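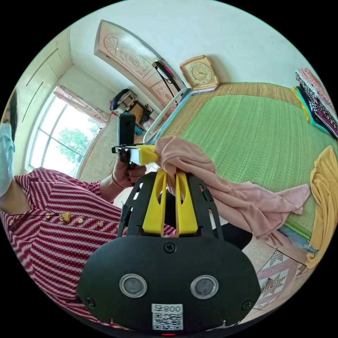

Capítulo 5
El cuidado de la ropa en el hogar

Objetivos del capítulo
Al terminar este capítulo, el alumno podrá clasificar las prendas según su fibra, interpretar los símbolos básicos de conservación y elegir un método de lavado, secado y guardado para cada tejido.

5.1 Un trabajo poco estudiado

Durante mucho tiempo los manuales de economía doméstica trataron el lavado como una tarea que se aprendía mirando. La escuela textil de Voltincombe fue de las primeras en dedicarle una asignatura propia, y su programa dividía la materia en dos partes: el conocimiento de las fibras y la organización del trabajo. Esa división sigue siendo útil y es la que se adopta en este libro.

El profesor Masaru Hamada, que enseñó allí durante 17 años, pedía a sus alumnos que llevaran un cuaderno de prendas. En él anotaban la composición de cada pieza, la fecha de compra, los lavados y los defectos que iban apareciendo. Al final del curso comparaban los cuadernos. Las prendas que peor habían envejecido eran, en casi todos los casos, las de uso diario, lavadas con programas más fuertes de lo necesario.

5.2 Fibras y tejidos

Conviene distinguir entre fibra y tejido. La fibra es la materia con que se fabrica el hilo: algodón, lino, lana, seda, poliéster, poliamida. El tejido es la forma en que los hilos se enlazan. Dos prendas de la misma fibra pueden comportarse de manera muy distinta. Una sábana de algodón, hecha en telar, apenas cede cuando se estira; una camiseta de algodón es de punto, cede en todas direcciones y se deforma si se cuelga mojada por los hombros.
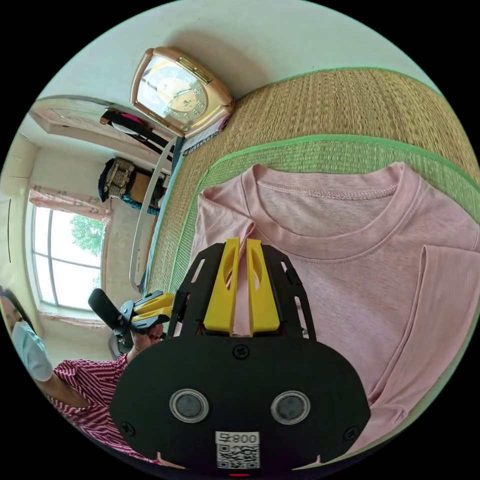 El punto plantea además el problema de los cuellos y los puños. Estas zonas suelen tejerse en canalé, con columnas alternas del derecho y del revés, lo que les da elasticidad. El calor excesivo y los tirones al tender la reducen poco a poco. Por eso las prendas de punto se doblan para guardarlas y, si son pesadas, se secan en horizontal.

Las mezclas se tratan según la fibra más delicada. Una tela con 80 % de algodón y el resto de lana se lava como lana.

5.3 La etiqueta

La etiqueta de conservación reúne cinco símbolos básicos: la cuba (lavado), el triángulo (blanqueo), el cuadrado (secado), la plancha y el círculo (limpieza profesional). Una cruz sobre cualquiera de ellos indica que el tratamiento está prohibido. Los puntos indican temperatura, y las rayas bajo la cuba, una acción mecánica más suave.

Cuando la etiqueta falta o se ha borrado, se empieza por agua fría y programa corto. En una costura interior se puede hacer antes la prueba del color: se humedece la tela, se aprieta con un paño blanco y se observa si destiñe.

Vocabulario del capítulo
Apresto: sustancia que da cuerpo a una tela nueva.
Canalé: punto elástico de columnas alternas.
Solidez: resistencia de un color al lavado, la luz o el roce.
Urdimbre: conjunto de hilos longitudinales de un tejido de telar.

Actividad previa
Elige 2 prendas de tu armario, una de punto y otra de telar. Copia la composición y los símbolos de sus etiquetas y conserva las notas para el apartado 5.4, dedicado al secado.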